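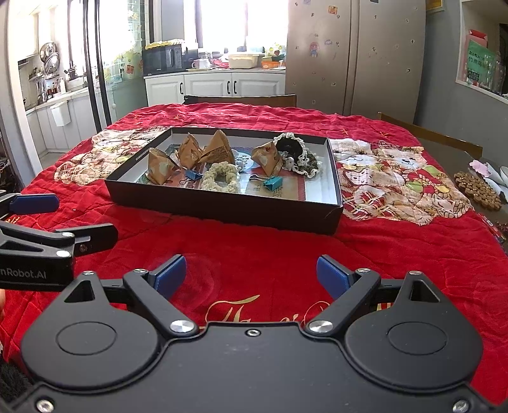 Chapter 6
Running Order: How Albums Are Put in Sequence

A band that has finished recording usually has more songs than it needs and no clear idea of what comes first. Choosing the order is called sequencing. It takes place after the final mixes are approved and before mastering, and it is often done in one afternoon by people who are tired of hearing the songs.

This chapter covers the main decisions in sequencing an album of ordinary length. It assumes you have read Chapter 5 and know what a final mix is. Singles and live recordings are treated in Chapter 7.

Two sides or one

The vinyl LP shaped the way albums are ordered. A record with two sides has two openings and two endings. Side one has to get the listener started, and side two has to start again after a pause in which someone stood up and turned the record over. The grooves near the center of a disc also carry high frequencies less well than the outer ones, so engineers have long preferred to end a side with a quieter song.

The compact disc removed the break in the middle. Many albums of the CD period put their strongest songs at the front, and the second half could sag. Bands that press vinyl today have to think about sides again, even when most of their listeners will hear the album as a stream of files.

A working case

The rock trio Korow recorded its second album, Tejada, in a rented house. The finished songs ran to 48 minutes. Their singer, Aitana Aguirre, wanted to open with the slowest song. The drummer, Onyekachi Onuoha, wanted it last. The label, Zolell, was planning a pressing of 3000 copies and asked for a running time of 40 minutes, to keep the sides short and the cut loud.

The producer, Saturnino Cabello, wrote each title on a card with its key, tempo, and length. Two songs in the same key and at nearly the same tempo were kept apart. One of them, "Cudero," was later dropped and released on its own. The slow song ended up closing side one, a place neither Aguirre nor Onuoha had asked for.

We will return to Tejada several times in this chapter. As you read, keep a list of the songs on an album you know well, with their keys if you can find them. You will need it for the exercises at the end of Section 6.4.

6.1 The opening track

The first song sets the volume at which the album will be played. A listener adjusts the level during the opening seconds and may leave it there until the end.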